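Search this wiki Go Search

Kustley Open Day

The Kustley Open Day is a public demonstration of robot manipulation held each January at the Kustley workshop, a training and testing site for small robot arms. It is run by Arkel, which operates the building, with equipment and software supplied by Trillusix. The event takes place on a Tuesday and is free to attend.

History

The first open day was a single afternoon session for local schools and drew 114 visitors. The second was moved to the larger of the site's two halls and drew 143. Early programs were made up mostly of sorting and stacking tasks with foam blocks. Household objects were brought in from the second year, after visitors asked to see the arms handle things they had at home.

Format

Doors open at 10 a.m. Each station has one task, a card stating the goal, and an operator who resets the objects between attempts. Visitors stand behind a low rail and may put questions to the operator at any time. Attempts that fail are left to run to the end – the organizers do not stop the arm unless something is about to fall.

Kitchen station

The kitchen station is the best attended. Its task uses an egg and an electric cooker, set out on a gray work surface. The arm has to pick up the egg without cracking it and place it in the cooker. Views from a fixed camera and from the gripper are put up on a screen next to the station.

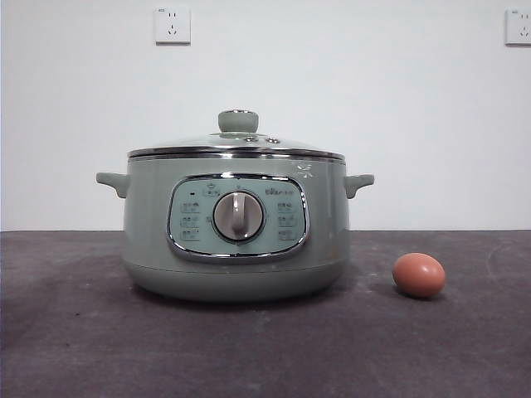
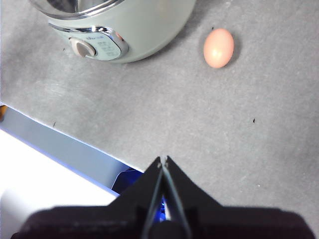

Eggs are used because they vary in size and roll easily, and because a grip that is too firm is plain to everyone watching. The starting position of the egg is changed between attempts. On a domed lid with a knob, the lift is treated as a separate task with its own card, and operators may remove the lid by hand if the session is running late.

Ó Dálaigh Talk

A short talk closes the day. Named the Ó Dálaigh Talk after the hall in which it is given, it covers grip force, camera placement and the way practice runs are recorded. It lasts half an hour and is followed by questions. Seats are not reserved.

Access

The workshop is on one level and has step-free entry from the parking lot. Groups of school age are asked to book a morning slot – afternoons are kept for the general public. Food and drink are not allowed in the halls.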